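Illbridge opens direct-pay music service to all artists, adds Pekine catalog

For release April 3, 2024

Illbridge, the listener-funded streaming service, is open to every independent artist in the US and Canada from this morning. No waitlist, no invite code. The closed trial wrapped in March with 705 acts on board, and the doors come off today.

How it works. Each subscriber's money goes to the artists that subscriber plays. Not into one big pot. Play one band all month and that band gets the whole artist share of your fee. Same app on phone and desktop, same login for fans and artists.
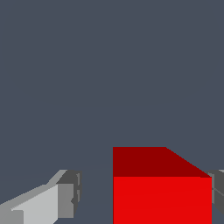
Artist pages have been rebuilt from scratch. Upload, set your credits, pick a release day, done. Tour dates and merch links sit under the player instead of three menus down. Acts who don't have cover art ready can publish with plain artwork and swap it later – a bright red block on dark slate gray is plenty for a demo, and it reads fine even at thumbnail size. Old artwork stays in the account so nothing gets lost. Lyrics can go up at the same time or any time after.

Also new today: splits. Bandmates, producers and guest singers can each be paid straight from the service, no one person collecting and passing it on. Every name on a split has to approve it before the first payout goes out. Changes later need approval again, from everyone.

Payouts run every 2 weeks. There is no minimum balance for bank transfers inside the US. Canadian artists are paid on the same schedule, in Canadian dollars.

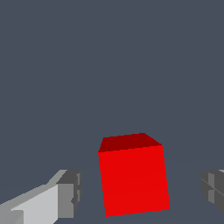
Launch releases start with the new Jolley record, a 9 track set recorded live and up on Illbridge today ahead of other services. It was made without a click track and mixed in mono, and it sounds it, in the best way. Jolley asked for sleeve colors to match the sound. The brief to our in-house team was short: two reds, the darker maroon up top and a flat scarlet on the front, like the cube here, and gray for everything else. Lyrics and full credits are in the app. A vinyl edition follows, date to be comfirmed.

Šindelář, the accordion and drum machine duo, bring their whole back catalog over as well, including the early cassettes. Those have never streamed anywhere. The tapes were transferred at full length, tape hiss and all, and the gaps between songs have been left in.

And the big one for collectors. Pekine, the reissue label, has signed on with 16 albums of regional soul and organ jazz. All have been remastered from the best sources the label could find, with the original liner notes typed up and searchable. More titles to come as rights are cleared. Pekine keeps its own storefront and will go on selling CDs and LPs there.

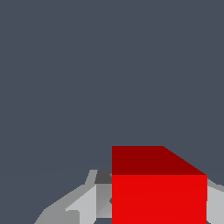
Friederike Nolte said the split payments were what won her over, after years of working out shares on paper and sending money to old bandmates one at a time. She said she had moved two of her own albums across during the trial and was now planning to record a third, and that she liked seeing which songs people came back to, "even if it's never the one I'd pick." Her one complaint was search, which she called fussy about spelling. A fix for that is in testing – accents and common misspellings should both work soon, so Šindelář fans can stop hunting for the right keys.

Existing subscribers don't need to do anything. The app updates by itself and playlists carry over. Anyone who left during the trial can log back in with the old password and find there library as it was.
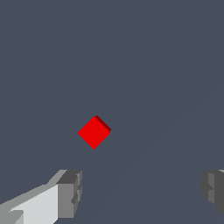 Family plans are next on the list, then gift subscriptions. Both will use the same direct-pay model, with each person on a family plan steering their own portion of the fee. Kids' accounts will have a parent approve explicit tracks one by one or switch them off altogether. Offline listening on desktop is being worked on too, no date yet.

Labels with larger catalogs can ask for bulk upload through the label desk. Please have spreadsheets ready with track titles, writers and release years. Files should be lossless. We can't take MP3s for bulk jobs, sorry.

Review accounts, advance streams of the Jolley album and interview requests for any of the launch artists: go through the press page in the Illbridge app. Please say which outlet you're with and your deadline. Tight deadlines are fine, just put it in the subject line.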